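Print | E-mail

Ticket 752 — kitchen waste, unit 2
Opened by: Emese Hajdu
Assigned to: Vernon Beaulieu
Status: open

Tenant reports a sour smell near the drawers, worse in the morning. Bin was emptied Thursday and the smell came back the next day. Checked under the stove and behind the chair, found nothing.
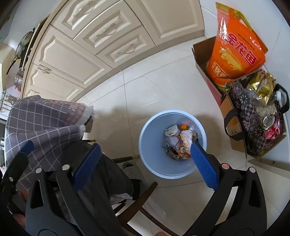

Asked tenant to use a liner from now on and keep food scraps out of the kitchen bin — wrappers and tissues only. Bin to be washed with hot water and dish soap, rim included, and left to dry upside down overnight.

If the smell is still there Monday, Ute Wegener will check the sink trap.

Contact Pelletier Housing Desk | © Pelletier 2021 | Back to top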